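I love the night bus. I'll say that first, so you know where I'm coming from when I tell you that Trellberg is about to do something good for people who get home late, and that I want all of us to shout for it!

The plan goes to a vote in February. It would let anyone riding the 14 or the 56 after nine in the evening ask the driver to stop between the marked stops, as close to their own street as is safe. It would also put lights back along Skisley Road, where the lamps have been dark so long that my neighbor's kids think the poles are for birds. The whole stretch takes me 12 minutes on foot, and for most of it I hold my keys in my fist.

I know how that sounds. But ask any woman who works a closing shift. Usa Paisan has cooked at Sriwong for years and rides the last bus out with me most weeknights. She was followed from the Vovier stop last winter by a man who stayed half a block behind her and crossed the street each time she did. She got to her door. She reported it, too, and the officer who took the report was kind and wrote everything down, and then there wasn't much more to be done, as following someone for six blocks isn't easy to charge.

That's the part I keep coming back to. We talk about crime in this town as if it begins when the police tape goes up. So much of it begins earlier, on a dark sidewalk with no one else on it, and that's where a bus door opening 40 feet from your porch can do a world of good.

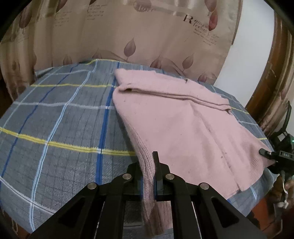 Cyrill Strebel wrote in these pages that the money should go to patrols instead. I've read his column twice and I think he makes a fair case (he usually does). A patrol car can chase somebody, and a street lamp can't. But a patrol car is on Skisley Road for a minute or two and then it's gone across town, and the lamp is there all night, every night, for the nurse and the dishwasher and the teenager who missed her ride. I'd happily take both. If we have to pick one to start with, give me the lamps and the bus.

The other complaint is that stopping on request will make the route slow. Will it? I've ridden the last 56 with four other people on board, and I can't picture any of us minding an extra half minute so somebody's mother gets down at her own corner. We'd wave her off!

What thrills me most is how many people are behind this. The petition has 3,000 names on it, in a town where you can barely get a dozen folks to a hearing about parking. Men signed it, drivers signed it, and so did a whole table of retired mail carriers at the Vovier diner who got into a happy argument over which corners are the darkest. They know those corners better than any map does, and I hope the council calls them.

So please come in February. Sign up to speak if you can stand it, and if you can't, just sit near the front and clap. The 14 stops right outside the hall, and I'll be on it.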